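Progress note to Kestisgate, 20 April 2024

**Project:** Vivitz (learning household skills from hand-held gripper demonstrations)

You asked for a plain answer on whether the method works. My answer is that it works on the tasks we picked, and I would not yet put money on more than that.

The headline number is 69 percent success on the appliance tasks with the trained policy. Please read it with care. All of the test trials used the same table height we trained on, and two of the eight tasks account for most of the gain over our old baseline. Take those out and the gap is small enough that I would want a repeat before showing it to anyone outside Farnen.
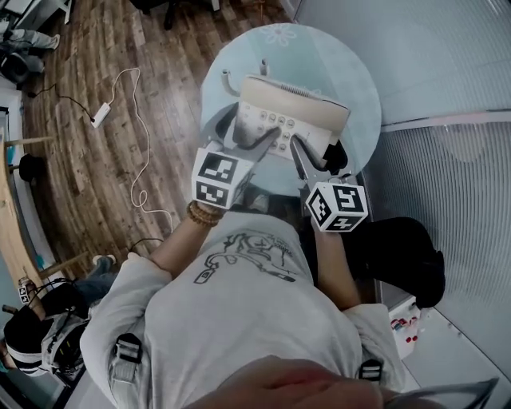

Button presses remain the weak spot. The policy gets the gripper close to a control panel and then presses between buttons, or presses the right one too softly to register. Kartha, our labeling tool, scores a press by fingertip position, so some of these misses were first logged as successes. We caught this in April and rescored everything; the 69 is the rescored figure.

I am also not convinced that more data is the fix. Adding a second batch of demonstrations helped lid opening and did nothing we could measure for buttons. The original proposal says performance should rise steadily with hours collected – I wrote that line, and I would take it back now.

For the next period we plan to:

- run around 5 trials per task at a new table height
- hold out one appliance completely
- try a simple contact signal at the fingertip

Spending is on plan. The request for extra collection hours can wait until the held-out test is done.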